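The Mendport group trained its Pullov system on more than 3000 attempts at picking up cables. "Rigid parts were never the difficulty," its lead engineer told us. "A harness changes shape each time you touch it."

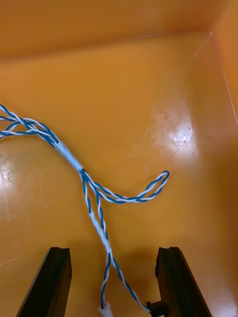

The result surprised the team. Grasps planned near a sleeve or a connector held far more often than those on bare wire, and 66 per cent of failures came from loops. "We had expected glare to be worse," she said. Trials resume in March.

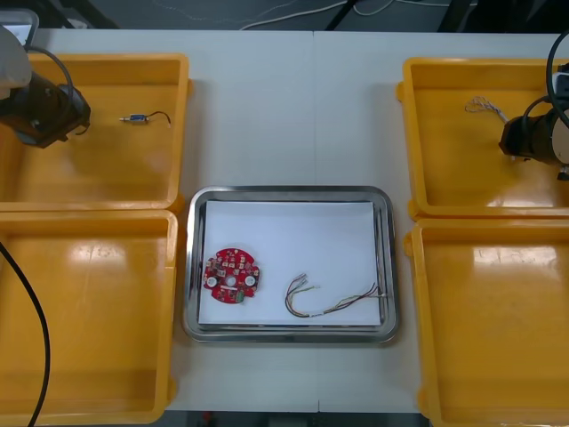

Two arms, four yellow bins and a steel tray at Mendport.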